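Sanding day two on the white table for the Skokida reading room. Posting as I go, same as last time.

Bought it secondhand in June 2014 for 39 dollars. It has been in a hallway ever since, and Shaimaa Chraibi wants it in use by July.

First question was whether to strip the top or keep it white. I asked Byung-chul Song, who has refinished more tables than I have. He said keep it, clean it, and stop there unless a pen catches when you write on it.

A pen catches in two places. So I'm doing a bit more than cleaning.

Washed it twice with dish soap and a soft cloth. Let it sit overnight with the window open. 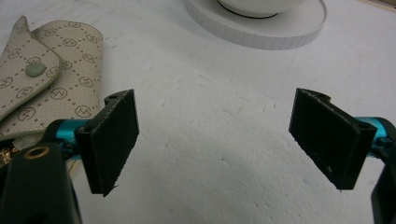
The top, middle section. Faint cracks and shallow dents, slightly grainy all over.

I'm leaving the cracks alone. The dents I might fill, but only the ones where people will write.

Someone asked about grit. I started with a 90 block by mistake and quit after one pass on the underside. Too rough. Use something finer.

Also asked: will it be glossy? No – matte. Gloss shows every mark under the reading lamps and Shaimaa doesn't want the glare.

Fouad Benkirane offered me a glass sheet to lay over it. He wants 50 for it. Thinking about it, but glass is cold on the arms in winter.

Filler goes on tomorrow if the humidity drops. Then a day to dry and a light sand by hand.

Legs are a separate problem. One is short. Will post about that when I get to it.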